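Wasell Evening School – Keeping House, Week 5
Handout: Clearing the Table After Snacks
2019-10-19

Good morning, everyone, and thank you for coming back after last week's rather long session on linen closets. I promised something shorter this time, and I will try to keep my word, although those of you who have been with me since April know how that usually goes.

Our subject today is the table in the living room or dining corner, the one where people sit down with a bag of chips and get up an hour later. A proper dinner table more or less clears itself, in the sense that everyone knows the plates go to the kitchen. A snack table is harder. There are wrappers and little tubs, a plate with a few pieces left on it that someone may still want, and usually a bottle or a thermos that lives there all day and should stay where it is.

Before you touch anything

Stand and look for a moment. Sort the table in your head into what stays, what goes to the kitchen, and what is waste. I know this sounds slow, but it takes less time than carrying a plate to the sink, coming back, and finding a second plate under a plastic tray.

Ask about leftovers before you throw them out. In my own family this rule has prevented more arguments than any other.

The order of work

Bring the basket to the table. Please don't walk back and forth with one wrapper in each hand. A light plastic basket can stand on the floor right beside the table edge, and you can drop things in from where you are.

Start with the dry paper and wrappers. Press them flat or crumple them small, whichever you like.

Next come the plastic trays, cups and tubs. Look inside each one first, and tip any crumbs onto a plate so they don't end up in the weave of the cloth. If your town collects clean plastic separately, set these aside to rinse. (The sorting chart from Mikaritz in your folder covers the lids and labels, which always cause questions.)

Then the plates, stacked, with the fullest one on top.

Leave the cloth for last. A ribbed cloth holds on to crumbs along its ridges, so brush with the ridges and never across them – a soft dry brush is best, and your open hand will do. If there is a runner, lift it by both ends, carry it level to the sink or the balcony, and shake it there. Lace trim should be patted and left alone otherwise. Any bare glass gets a damp cloth and then a dry one.

A word about baskets

Several of you asked whether the basket needs a liner. With an open mesh I would say yes if there is food in it, and no if it is only paper. The Zerouali booklet, page 297, has a nice way of folding newspaper into a liner, and we will try it together after the break.

For next week

Clear one table at home in this order and write down, in 5 lines or so, which step held you up. Almost everybody finds it is the plastic. Bring 2 sheets of old newspaper as well, for those who would like more practice with the liners.
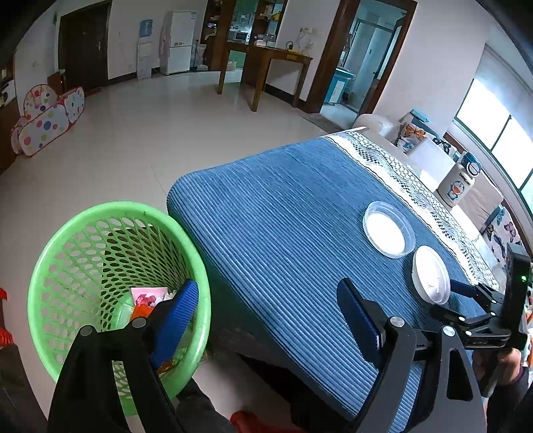
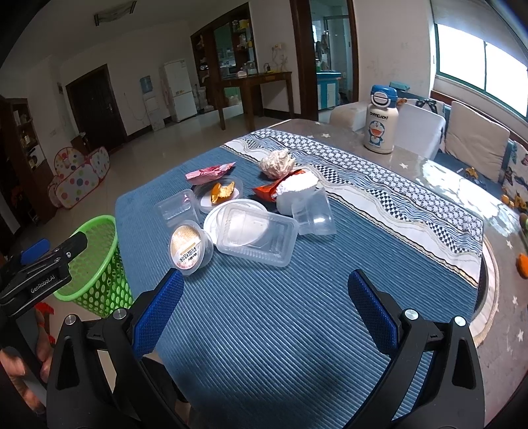 Week 5. A blue cloth on the table in both pictures; the green waste basket is in the first, and the plates, packaging and wrappers are in the second.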